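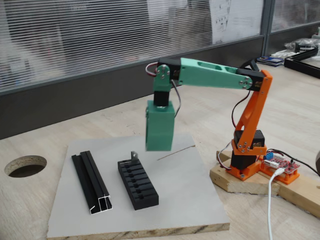 Stop Praising the Screws

The people who sell small arms on servos like to say the upkeep is easy. Take out a few screws, swap the servo, put the screws back. I have looked after two of these arms at the Lestside shop, and I don't buy it.

The screws are fine. They're silver, they sit out in the open at every joint that matters, and a patient teenager could get at them. My trouble is with the wiring. Red, white and dark wires come out of the wrist in a loop and stand clear of the arm, and more of them bulge out by the base. Every loop like that is slack somebody had to guess at. Too little and the plug works out of its socket. Too much and it catches on the work.

Plikden's setup guide gives this one paragraph. Calibration gets nine pages. In July we logged 3,126 cycles on one arm before the wrist servo dropped out, and the servo was good. The connector had backed off a hair. We'd already ordered the part.

Then there's the mounting. Ours went onto joined lumber, and I have seen worse, but wood moves and a calibration file doesn't know that. Manico's trainers tell you to zero the arm once and leave it alone. I'd zero it every morning and again after anybody leans on the table.

I'm told the next Majali kit will come with clips for the wires. Good. I'd like to see them after a few months of use before I take back a word of this.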